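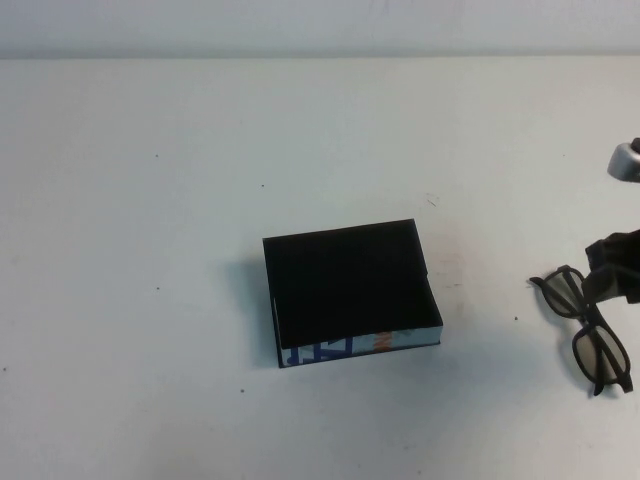

4. Teaching your Plundel arm to put things away

Spectacles into a box is the lesson we suggest first. It looks easy, which is how it gets you.

1. Wipe the table. The arm doesn't mind crumbs, but you will once they are in the box.
2. Set the box down open, within reach of the gripper, and leave it there.
3. Lay the glasses beside it. Use an old pair. We mean this.
4. Turn the grip dial to 13. The dial goes up to 30, a setting meant for jam jars and regretted by everyone else.
5. Press TEACH, guide the gripper to the bridge, and close it.
6. Lift, move over the box, lower, open. Press TEACH again to save.

Note: Black linings can fool the depth sensor into thinking the box has no bottom. If the arm stops and shows code 1808, enter the box depth by hand.

Caution: Do not hold the lenses to help. The arm has not asked for help.

To run the lesson, press PLAY and keep your tea on another table.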